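Firnley Robotics Club: The Gallery Page

The club meets after last bell in the old wood shop, and the project this year is Drusik, an arm that is supposed to put things away. Members range from people who can solder to people who have been asked not to. This page is kept up by Shirin Ahmadpour, who was out of the room when the job was handed out.

Drusik started in June as 32 pages of drawings by Kianoush Kermani. Six of them were the arm. The others were logos, and some of those were pretty good.

The gripper took eight tries. Jomar Espiritu would like it known that the fourth one worked fine until somebody asked it to let go.

Elaheh Golestani writes the code and names the versions after soups. We are on Minestrone. Chowder is not discussed.

Practice runs go 40 minutes, or until Ezequiel Esteban says "huh" in a certain tone - at which point everyone steps back and he reaches for the stop button.

Our yellow basket is on its black rail with a strap hanging over the side, and the gripper has come in underneath, very close.
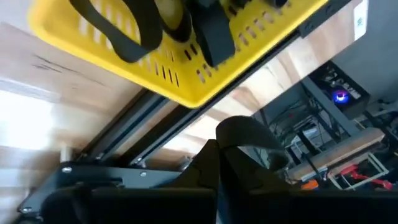

Kianoush wants a bigger basket. Jomar wants a smaller ambition. The vote was a tie, so we're keeping both the basket and the ambition until the Grenel meet, where Drusik gets one table and a power strip to share with the team from Pilkington - they bring their own snacks and guard them.

New members can come by any practice. Closed shoes, please, and tie your hair back.

Page updated 1 September 2026.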